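柜门擦不干净？先别急着上钢丝球

上个月有朋友来家里吃饭，站在厨房门口问我是不是刚换了橱柜。哪有啊，我家那套柜子用了好多年了，浅色的门板，刚装的时候人人都劝我别选，说三个月就得黄。确实黄过！有一阵子拉手旁边那一圈摸上去都是粘的，我看着就心烦，后来慢慢摸索出一套擦法，今天一口气写出来，省得每次在评论里一条一条回。

先说油。柜门上的油分新油和老油，新油就是当天炒菜溅上去的，温水加一点洗洁精，抹布拧到不滴水，顺着一个方向擦，完事再用清水布过一遍。千万别偷懒省掉清水这一步，洗洁精留在门板上干了以后会发涩，灰一落上去就粘住，过两天看着比没擦还脏（我吃过这个亏，还以为是抽油烟机坏了）。

老油就麻烦一点。我的办法是小苏打兑温水，2勺小苏打配一碗水，搅匀了用厨房纸浸透，贴在油渍上敷5分钟，揭下来再擦。贴的时候从上往下贴，纸不容易掉。敷完油已经软了，轻轻一抹就下来。要是还有印子，再敷一次，不要用指甲抠，更不要用钢丝球，亮面的门板一刮就是一片细痕，灯一照全看见。
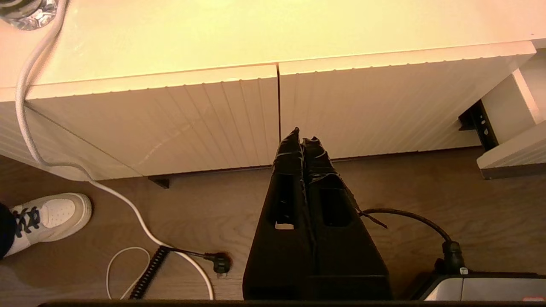
白色柜门，下沿也要记得擦。

说到下沿，很多人擦柜门只擦正面，可吊柜的油烟是从下往上走的，最脏的恰恰是门板底边和柜子底板。我第一次伸手去摸的时候吓一跳，手指头都黄了。现在我每次做完饭，灶台擦完顺手就把底边带一下，抹布反正已经湿了，多花不了什么工夫。门缝用旧牙刷，裹一层薄布再刷，不然刷毛会把脏水弹得到处都是。

清洁剂我也试过好几种。去年10月囤了一瓶Drorska的重油污喷雾，86块，心疼了半天。去油是真快，味道也是真冲，用的时候得开窗戴手套。我现在只拿它对付油烟机的油盒，柜门不用。有个读者留言说她喷在门板上忘了擦，第二天留下一道一道的流痕，怎么都弄不掉。所以如果一定要用，就喷在抹布上，别直接往门上喷！

抹布呢，我固定用3块：一块去油，一块过清水，一块擦干。颜色分开，不会拿错。Lehtinen那种细纤维的我很喜欢，吸水快又不掉毛，就是不能跟毛巾一起洗，洗完一身毛，拍都拍不掉。也别放柔顺剂，放了就不吸水了。

再讲讲合页。柜门关不严、一高一低，多半是合页螺丝松了。拿十字螺丝刀，靠外面那颗管左右，靠里面那颗管前后（不同牌子不太一样，先拧半圈看看往哪边动，不对再拧回来）。要是螺丝孔已经滑丝了，拧多少圈都咬不住，就把牙签蘸点白胶塞进孔里，齐着板面折断，等胶干透再上螺丝。我家水槽下面那扇门就是这么修的，到现在还好好的。

合页吱吱响的话，别倒食用油！我妈那一辈人都爱这么干，刚开始是不响了，时间一长油变粘，吸一层灰，响得更厉害。滴一点缝纫机油，开关几下，把多出来的擦掉就行。

最后一个是柜子里的味道。调料柜和米柜特别容易闷出怪味，我会挑个太阳好的日子把东西全搬出来，柜门敞开一下午，里面用白醋兑水擦一遍，干透了再放回去。干了醋味就散了，不用担心。平时在角落放一小碗干茶叶渣，要完全晒干的，潮的会发霉。

有人问柜子里要不要铺防潮垫，我铺的，剪得比底板小一圈，脏了抽出来冲一冲就好。下次想写写水槽下水口的清理，那个味儿我也斗争了很久，大家有什么好办法先在下面告诉我呀。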